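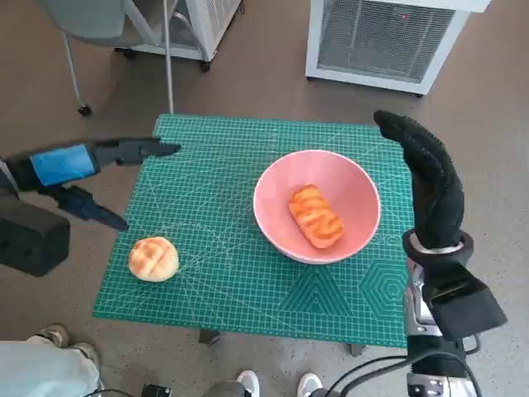 Hrefna Oddsson

Week 4: Crust

Welcome back! Last time we got as far as the first rise, and most of you asked about what happens in the oven, so let's go straight there.

Dough goes through its biggest change in the first few minutes of baking. Gas expands, water turns to steam, and the loaf swells quickly — bakers call this oven spring. It stops once the outside sets. A cut in the top gives the dough a weak spot to open along, and the pattern you cut has a lot to say about the final shape. A long roll with slanted cuts and a round bun with a crackled, crosshatched top are solving the same problem in two lovely ways (the second often wears a separate layer of cookie dough, which can't stretch and so splits).

Color comes next. Sugars and proteins at the surface react and turn brown, and I never get tired of watching it! The inside stays too wet and too cool for this, so the crumb stays pale. An egg wash adds protein and shine.

For the lab: weigh out 300 grams of flour per pair, and shape two rolls. Score one, leave the other plain, and bake them side by side. Write down where each one splits.

Reading: chapter 9 of Lesthorpe, plus the short handout on the Branholm mill, which opened in 1833. Dede Tetteh has spare copies.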